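From: Hemi Ruddock
To: Prustwood Toy Library list
Subject: Re: Puzzle loan periods
February 6, 2021

Osamu Uchida wrote:
> Could we stretch puzzle loans to five weeks? Two is
> hopeless with a four-year-old. Also, who sets the late
> fee, and have they met a child?

Osamu, I set the late fee, and I have met several.

Five weeks is fine by me for anything with a board. Jigsaws stay at two, as the 713-piece Davemport harbor has a waiting list and at least one household that considers it furniture.
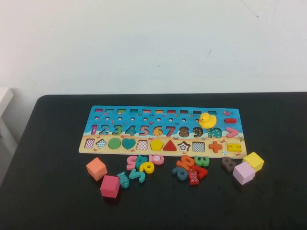

The ocean board, crabs along the bottom.

Boards come back complete more often than jigsaws do, so I'm inclined to be generous. If a piece does go missing, please tell us. Don't do what one family did and return a carved potato. It was good work, but it didn't keep.

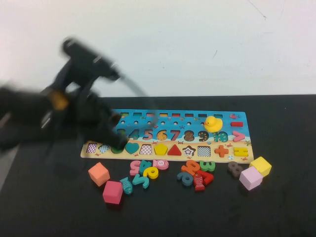

The late fee stays at 5 cents a day, where it has been since Rawiri Hollis ran the desk and thought it steep. I'd sooner have the toys than the money, and at that rate I'm plainly not getting the money.

Unless someone objects, the new loan period starts with the next catalog. Cường has the label printer, so complaints about the labels go to him.

Hemi R.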